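Grusthorpe Evening Program
Desktop Hardware, Unit 10: Power supplies and what the label is worth
Notes by Randa Hijazi, revised February

Read before the bench session. Bring the Unit 9 sheet if you still have it.

10.1 What you were probably told

Most of you arrive with two beliefs about power supplies. One is that more watts is better. The other is that the efficiency logo tells you how well the thing is made. I'd like you to drop the first completely and be suspicious of the second.

The rated wattage is a ceiling. A supply rated far above what the machine draws does not make the machine faster, and an office desktop with no added graphics card draws a lot less than people guess. The Kostorus buying guide (handout 19, the orange one) tells you to double your estimate and round up. I have asked where the doubling comes from and haven't had an answer. Use the guide for its connector drawings, which are good, and skip its arithmetic.

10.2 What efficiency means

Efficiency is output power divided by input power. If the parts inside take 40 watts and the wall meter reads 50, the supply is running at 80 percent at that load, and the other 10 watts leave as heat. Change the load and the percentage changes. A test result at half load says little about a computer that sits idle most of the day, as most of the ones in an office do.

The logo also says nothing about noise, fan life, or how the unit will behave after years of dust.
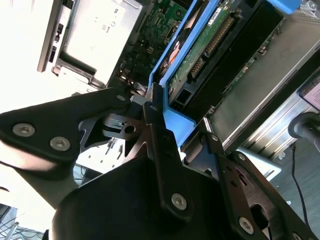
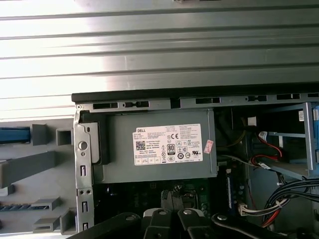

10.3 Reading a label without believing all of it

A label is the maker's statement about the maker's own product. Some of it is useful and some is there for customs officers. Start by sorting the two. On the Dell supply, the "80" logo and the "CE" mark share a label with rows of tiny compliance symbols, and students tend to copy down all of it as if every symbol were a point in the unit's favor. For your worksheet I want the output table only: each voltage, the maximum current for each, and the combined limit if one is printed. The combined limit is the one people miss. Adding up the separate maximums gives a total the supply may never be able to deliver at once.

If the print is too small to read, write "not read." Do not fill the box from a web listing for a similar model.

10.4 Fit

"Standard size" is a phrase sellers like. Brand-name desktops often use their own case shapes, screw positions and plugs, and a replacement from the shelf may not go in. Measure the old unit and compare the plugs pin by pin before ordering. The Dornix adapter cables in the parts drawer change the shape of a plug and do nothing about the wiring behind it. Check the wiring yourself.

10.5 Safety

Unplug at the wall. Never open the supply's own metal box in this course, even when it has been unplugged overnight. The capacitors can hold a charge, and the "wait ten minutes" rule you will find online has no particular ten minutes behind it.

For next time

Read Harb, chapter on loads, and mark one claim you think is unsupported. Finish worksheet 2826, questions on combined limits only. Skip the last question, the answer key has it wrong.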